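Histness skirting board, primed and finished white

Product group: Interior trim
Supplied by: Fonusard
Fixing system: Promow clip rail or direct adhesive

Histness is a plain square-edged skirting for use with plank and board floors. It is sold in straight lengths with matching corner blocks, end caps and a flat cover strip for thresholds. The face is supplied in finished white and needs no further coat, though it may be painted over with any water-based trim paint once the surface has been lightly rubbed down.

The board stands 113 mm high and 13 mm thick. The back is grooved along its full length to take the Promow rail. The lower edge is left square so that it sits flush on the floor covering, and the expansion gap at the wall must not be wider than the board can cover.
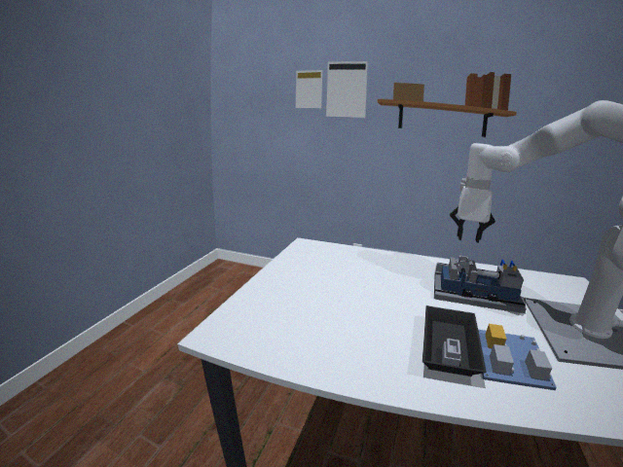
Page 2

White baseboard against a blue-grey wall gives a clear line at the foot of the room, and the contrast is stronger over reddish-brown planks than over pale ones. Where two walls meet, the boards may be mitred or butted. Butt joints are quicker and are easier to take apart later. Mitred joints need a fine-toothed blade and should be cut slightly over 45 degrees so that the front edge closes first.

Preparation

Walls must be dry, sound and free of loose paint. Check the wall with a long straight edge before ordering. The board will follow a gentle bow when fixed with adhesive, but the clip rail will not. On uneven plaster, pack behind the rail at each screw.

Lay the floor first. Leave the lengths flat in the room overnight with the wrapping open at both ends. Do not lean them against a wall or radiator.

Fixing with the rail

Mark a level line, screw the rail to the wall and press the board on from one end. The board can be pulled off again for decorating or for access to cable — start at an end cap and work along with a flat bar, never from the middle. Clips that have been bent should be replaced.

Fixing with adhesive

Run 2 beads of grab adhesive along the back, clear of the edges. Press home and hold with panel pins on external corners. Do not fix the board to the floor. The floor must be free to move beneath it.
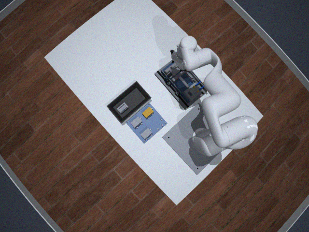 Long planks in mixed rust and brown tones, with staggered end joints.

Plank direction

Boards laid at an angle to the walls leave a cut end at every edge, and these ends are seldom even. Set the cover strip out before the last row is cut. On diagonal layouts allow extra flooring for waste, and keep the offcuts sorted by shade until the job is finished. End joints in neighbouring rows should not line up.

Care

Wipe with a damp cloth and mild soap. Scouring pads will dull the finish. Small dents can be filled with fine surface filler and touched in by brush. Keep steam mops away from the lower edge.

Supply

Full lengths only. Corner blocks, internal and external, are packed in pairs. Rail, screws and end caps are ordered separately. The older Phromma profile has a deeper groove and its clips do not fit this board.

Trade samples and cutting lists: Bradley Mottram, Fonusard trim desk.

Sheet revised 2023-07-31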